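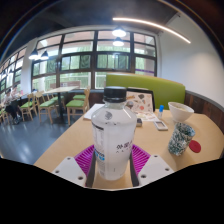
My sister-in-law had been telling me for two years that I should go to the open day at Turcotte, the old mill building in Weltbridge that has been turned, floor by floor, into workshops and small kitchens, and this July I finally ran out of excuses. I took the early bus and was there well before the doors opened, so I did what I always do when I'm early, and found somewhere to sit down. The café on the ground floor is a lovely bright place with large windows and light wooden tables, and I liked it right away. There was a menu card standing up on the table with colorful pictures of food all over it, a tall bottle of water with a black screw cap, a wide white bowl toward the back, and a few loose papers lying about. It had the feel of a table people use all day long – I find that much friendlier than a bare one with a single flower on it.

I ordered the lentil soup, even though it was still morning, and read the program from front to back. There were 5 stops on the tour and you could do them in any order, although the woman at the desk told us to start at the top and work down, to spare our knees. That was good advice and I pass it on.

The top floor belongs to Vuvon, a small bindery. They let us fold and sew a little notebook each, and mine came out crooked, but I have been using it for shopping lists ever since and it hasn't fallen apart yet. The smell up there is wonderful, all paste and paper, and the light comes in from both sides. I could have stayed an hour. I think we were given twenty minutes, and a few of us had to be called away from the bench like children from a swimming pool!

One floor down is Zoltov, where they make pickles and relishes. I hadn't expected to care much about cabbage, but the young man in charge of the crocks was so fond of his subject that the whole group ended up asking questions – how much salt, how long, whether you can use red and white together (you can, but the white goes pink). There were samples on crackers. The mustard relish was my favorite, and I bought two jars, one to keep and one for my neighbor, who feeds my cat.

After that came a frame maker and a lady who repairs lamps, both in rather tight rooms, and I'm afraid I couldn't hear much from the back. If you go, try to get in near the front for those. The last stop was the old boiler room, which is cool and dim and has a very good display of photographs from the mill days. I looked for my grandmother's street and found it, with the bakery still on the corner.

By then my feet had had enough, so I went back to the café for a slice of plum cake before the bus. It was much fuller than in the morning and noisy in a cheerful way, and I shared a table with a couple who had done the tour in the wrong direction and were fanning themselves with their programs.

Entry is free, though the notebook costs a few dollars for materials. Bring a bag for the jars, and wear flat shoes, as the stairs are steep between the second and third floors.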